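Tips > Around the House > Phones and Games

Do You Really Need Another App to Keep Game Files Tidy?

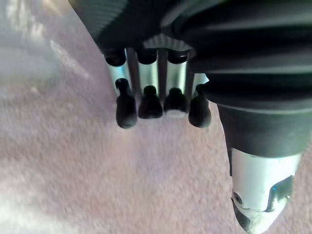 One reader in Dimbridge wrote in to say that the Brokitz cleaner app gave her back 8 GB on the family tablet and that we were too hard on it last time. Fine, but I'd like to know what was in those 8 GB. When I ran the same app on our kitchen tablet, most of what it called junk was saved worlds and texture packs the kids still play with. It wanted to delete 188 files and would show me the names of 2.

So I do it by hand now, and it takes less time than watching the ads.

Open the storage settings and sort apps by size. Games are nearly always at the top. Tap one and look at the two numbers, cache and data. Clearing the cache is usually harmless. Clearing the data can wipe every save that isn't backed up, and the button is right next to the other one, so slow down.

Before you touch data, copy the game's save folder to a computer or a memory card. Open the copy and check that there are files in it. I have a folder from December named "backup" with nothing inside.

Old mod packs are worth a look too. Check the downloads folder for the zip files you installed from. Once the mod is running you can often delete the zip, though I keep any that came from a site I doubt will last.

As for the paid version, Dristby Clean offers a scheduled sweep every 90 days. Your phone's calendar will remind you for free. I've also been told that Kereama's app makes games run faster, and I tried it on a racing game that stutters. It still stutters.

Restart the tablet when you're done, then look at the free space again.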